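Robot operators wanted for gripper comparison, Brasdale

Hodidum is looking for people to drive a two-armed robot in our furnished test room in Brasdale. The work runs through November. You do not need a robotics background, and we train everyone on site.

We are comparing grippers for household pickup jobs. Operators work both arms by remote control and repeat the same short tasks with different hardware and two versions of our Awasthi controller. Tasks include picking litter up off carpet, holding a soft bag or bin by the rim, and placing small items inside it. The target is 1,000 logged attempts, and 242 are done.

What you will do
Run a set of 43 attempts per shift, with breaks
Reset the room between attempts
Mark each attempt as a success, a drop or a miss
Fill in a short form on how each gripper handled

What we ask
Age 18 or over
Steady hands and normal or corrected vision
Able to kneel and bend to reset items on the floor
Free for at least two shifts a week - Wednesday is our busiest day
Gaming or crane experience is useful but not required

Pay is $17 an hour, including training time. Shifts start at 9 a.m. or 1 p.m. Parking is free behind the building, and the Poltley bus stops at the front gate.

To apply, send a short note with your available days to the Hodidum front desk. A resume is optional. Selected applicants will be invited to a one-hour trial on the controls, also paid.
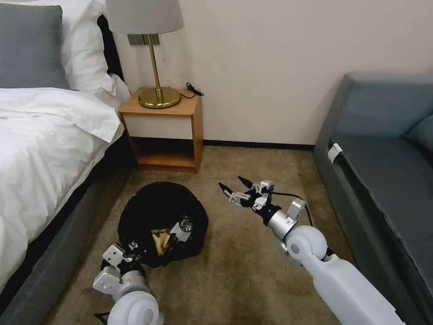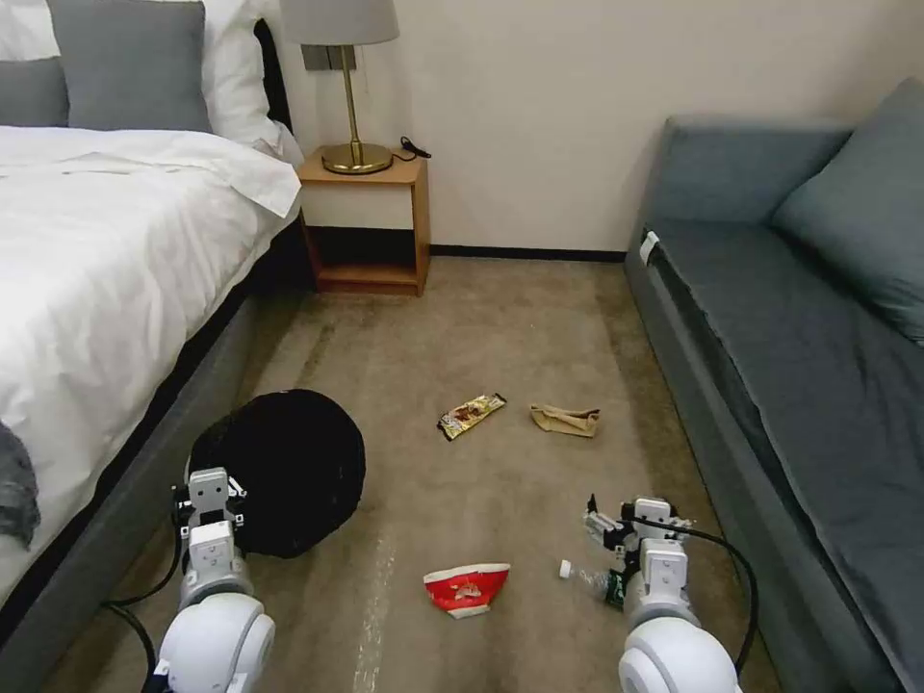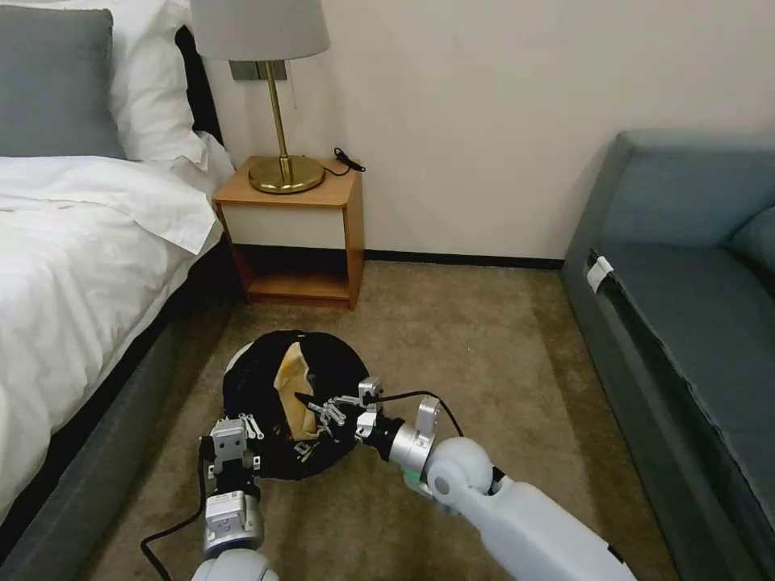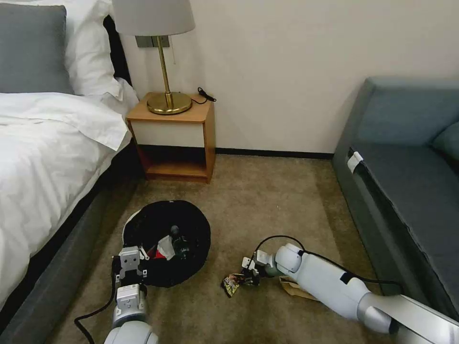
Both arms at work on the carpet between the bed and the sofa, Brasdale test room.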